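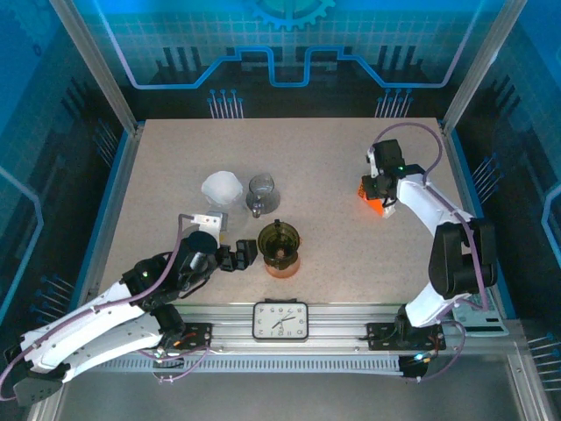
グリッパーが勝手に開く病、ようやく治りました!

いやあ、長かった。前の記事で「ガラスの片付けタスク、かなり安定してきました」なんて調子のいいことを書いたんですが、あれを公開した次の朝にガラスのコップを一個割っています。なので今回は反省文というか、自分用のメモというか、同じ構成で双腕を動かしている人がどこかで検索して引っかかってくれたらいいな、という記事です。2025年10月時点の話なので、ファームウェアが新しくなったら事情は変わるかもしれません。

うちのセル(社内ではPokwoodと呼んでます。由来は聞かないでください、私も知りません)は、腕が2本、グリッパーも2つ、制御はBitskaのコントローラ1台という構成です。5月に組み上げてから、ずっと器ばかり持たせています。ガラス、樹脂、焼き物っぽいもの、注ぎ口があるやつ、ないやつ。透明なものは認識も把持もいやらしくて、最初のうちは空振りの山でした。それがだんだん持てるようになってきて、気分が良くなってきたところにこれです。

症状はこう。物をつかんで、持ち上げて、運んでいる途中で、指がふっと開きます。落とすんじゃなくて「開く」んです。滑って落ちるときは指先の間隔がじわじわ狭まっていくのでログを見ればすぐわかるんですけど、今回のは全開まで一気に、しかもけっこうな速さで開く。で、何事もなかったように次の動作に進む。腕のほうは手の中が空っぽなのにちゃんと置き場所まで行って、ちゃんと指を開く動作をして(もう開いてるのに)、ちゃんと戻ってくるんですよ。健気すぎて怒る気にもなれない。

最初は把持力を疑いました。透明な器は割るのが怖くて力を控えめにしていたので、上限を80パーセントまで上げてみたんですが、まあ関係ないですよね、滑ってるわけじゃないんだから。頭ではわかっていても、とりあえず触りやすいパラメータから触ってしまうのが私の悪い癖です。
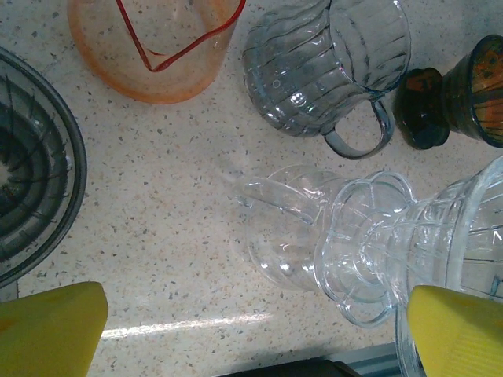 次に疑ったのが物のほうです。横倒しになったものを拾うときに多い気がしたんですよ。首の細いところをつかむには手首をぐいっとひねるので、姿勢が悪いのかな、指が変な角度で当たって過負荷になってるのかなと。それで丸一日、横倒しのものばかり拾わせる試験をしました。器を寝かせて、拾わせて、立てさせて、また寝かせて。地味です。コーヒーが進みます。

結果、たしかに出る。出るんですが、立っている器でも出る。器を何も置かずに腕だけ動かしても出る! 空の手が空中でパカッと開くのを見たときは、ちょっと背筋が寒くなりました。物は関係なかったわけです。じゃあ共通しているのは何かというと、手首のひねりでした。

ここでDemednessのログビューアを入れました。前から名前は知っていたんですが、設定が面倒そうで逃げていたやつです。腕の関節角とグリッパーの状態を同じ時間軸に並べてくれるので、パカッと開いた瞬間をひとつずつ拾っていって、そのときの関節角に印をつけていきました。集めた8件、全部が右腕です。しかも手首の角度がほとんど同じところに固まっている。見た瞬間に声が出ました。ああ、線だ、と。

グリッパー側の記録を掘ると、その直前に必ずエラー945が残っていました。Szulcのグリッパーの取説で番号を引くと「電源電圧低下による再起動」。あー。あーあー。つまり手首が特定の角度に来るとケーブルが引っ張られて、電源がほんの一瞬だけ落ちる。グリッパーが再起動する。そして再起動したグリッパーは、初期設定だと原点を取り直すために全開まで動くんです。持っているものがあろうとなかろうと。 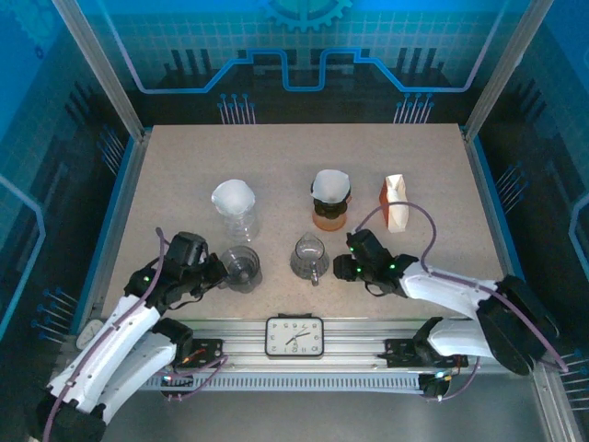
原因がわかれば直すのは早い、と言いたいところなんですが、線を直すところでもう一回つまずきました。うちのケーブルはもともと、動きを邪魔しないように余裕を持たせて外回しにしてあります。余っているほうがいいだろうと思っていたんですよ。右腕の紫のケーブルなんて、グリッパーから出て、奥の小さい箱のほうへ大きく輪を描いてから腕に沿って戻ってくるくらいで、見た目にはどう考えても足りないようには見えません。ところが余っているのは途中だけで、コネクタの根元は結束バンドでがっちり留めてあった(留めたのは私です)。手首をひねるたびに、余りのない根元だけが曲げられていたわけです。長さが足りているかどうかと、動くところで足りているかどうかは別の話でした。

コネクタを外してみたら、電源側の端子が一本、奥に少し引っ込んでいました。指で引くと動く。端子を打ち直して、留める位置をコネクタから少し離して、根元が自由に曲がるようにしました。作業そのものは午前中で終了です。悩んでいた日数と比べると泣けてきます。

で、ここからが今回いちばん書いておきたかったこと。安全のほうの話です。

線を直す前に、電源が一瞬落ちた状態をわざと作って、いろいろな場面でグリッパーがどう動くかを試してみました。非常停止を押した状態でもやってみたんです。腕は当然止まっています。ところがグリッパーは、電源が戻ると原点出しを始めて、全開まで動きました。うちの配線では、非常停止は腕の動力だけを切っていて、グリッパーの電源は生きたままだったんですね。止めたときに持っているものを落とさないための配線で、それ自体は考えがあってのことなんですが、「止まっているはずのものが動く」場合があるというのを私はちゃんと意識していませんでした。

物が挟まったときに、非常停止を押してから手を入れて取る、というのを普通にやっていたんですよ。開く方向だから挟まれにくいとはいえ、指の外側と器の間に自分の指が入っていたら痛いじゃ済まないかもしれない。割れたガラスの近くだったらなおさらです。想像したら嫌な汗が出ました。

なので、対策は線の修理だけにせず、次のようにしました。

まず、グリッパーの起動時の自動原点出しをオフ。再起動したらその場で力を抜かずに待って、こちらから指示があるまで動かない設定にしました。
それから、コントローラ側でグリッパーの再起動を検知したら、両腕とも減速停止。今までは片方の手が空っぽになっても、もう片方は気にせず動き続けていました。
手を入れるときの手順も変更。非常停止のあと、グリッパーの電源スイッチも切ってから手を入れる。スイッチが裏側にあって面倒だったので、手前に移しました。
最後に、ケーブルの根元の点検を毎朝の項目に追加。引っ張って、ひねって、それだけです。

二つ目はBitskaの側でちょっと苦労しました。グリッパーの状態を読みに行く周期が遅くて、再起動が速いと「何もなかった」ことになってしまうんです。状態そのものを見る代わりに、グリッパーの稼働時間カウンタを読んで、前回より小さくなっていたら再起動とみなす、という方法にしたら確実に拾えるようになりました。これは我ながらいい思いつきだったと思っています(誰かがとっくにやっていそうですが)。 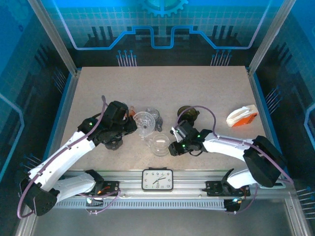 ガラスの器を間に、左右のグリッパーが向き合っているところ。

修理後は4日間、わざと手首をよくひねる動作を多めに混ぜて回しました。945は出ていません。途中で一度だけ両腕が止まって「また来たか!」と駆け寄ったんですが、ログを見たら私が電源スイッチに肘を当てただけでした。手前に移したのがさっそく裏目に出ています。でも再起動の検知がちゃんと働いて両腕が止まったわけなので、まあ、よしとします。スイッチにはカバーを付ける予定です。

左腕も同じ留め方をしていたので、そっちの結束バンドも全部やり直しました。端子は無事でしたが、症状が右にしか出なかったのはたまたま右の手首を使う動作が多かったからじゃないかと疑っています。放っておいたら冬ごろに左で同じ記事を書いていたかも。

あと細かいことですが、ログの時刻とセルの手前のレールに置いてある時計がずれていて、「さっき開いたのはどれだ?」と探すのに余計な手間がかかりました。コントローラの時刻合わせ、皆さんもやっておいたほうがいいです。私は今週やっと合わせました。

次は割ってしまったコップの代わりを買いに行って、それから横倒しの器を立て直すところの続きに戻ります。似たような「勝手に開く」を見たことがある人がいたら、コメントで教えてもらえるとうれしいです。特に、起動時の原点出しを切ったまま長く使っていて位置がずれてこないかどうか、そこがまだちょっと心配なので。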